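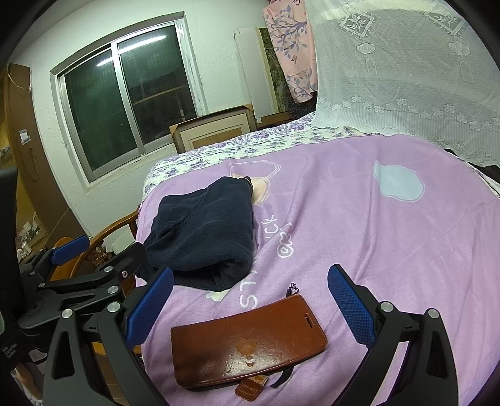

Two owners on the Skivley support board wrote that their phones went from a full charge to dead by lunch after the 4.2 update, and one asked whether rolling back was still possible. It is, for now. Skivley has left the older version up on its download page, though it has not said for how long.

The update, which Skivley calls Emer, reached most of its phones last week. It adds a new lock screen, a quieter night mode and a fix for dropped Bluetooth calls. The download is 1784 MB, and the company asks users to have twice that much free space before they start.

Complaints began within a day. Most of them are about battery life, with a smaller number about Wi-Fi that drops when the phone is locked.

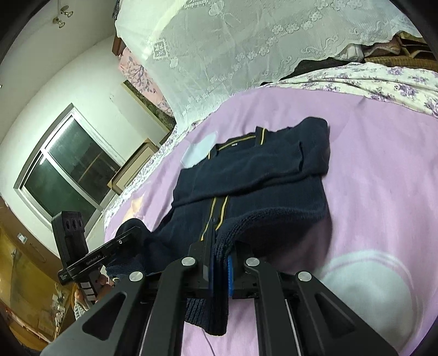
Skivley said in a short note that the drain comes from a photo indexing task that restarts each time the phone is unplugged. Phones with large libraries are hit hardest – the note mentions those with more than 2000 pictures. A patch is in testing and will be 122 MB.

Until it arrives, users can turn indexing off under Settings, Storage, Background Tasks. Search in the gallery app will stop finding new pictures while the setting is off, but nothing is deleted.

The Wi-Fi problem has no fix yet. Skivley said it had seen it only on the Sitia model and was still collecting reports. 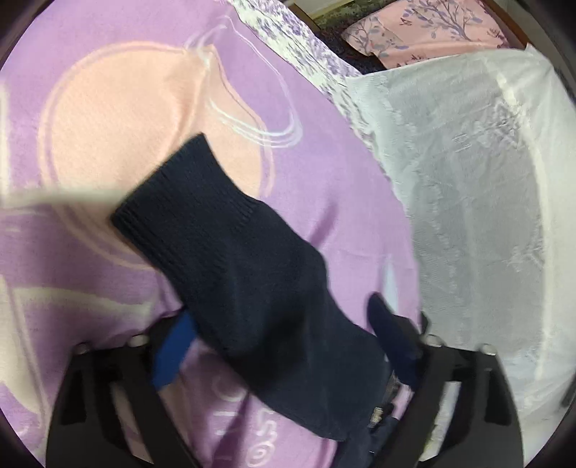
The Takagi, the company's lower-priced phone, has not been offered Emer at all. Its version was held back before the complaints started and is now due in February, with the patch already included. Owners will keep getting security updates on the old version in the meantime.

Anyone who rolls back should make a backup first – the process erases the phone.

Last updated: 9/15/21

Home | News | Phones | Updates | How-To | Contact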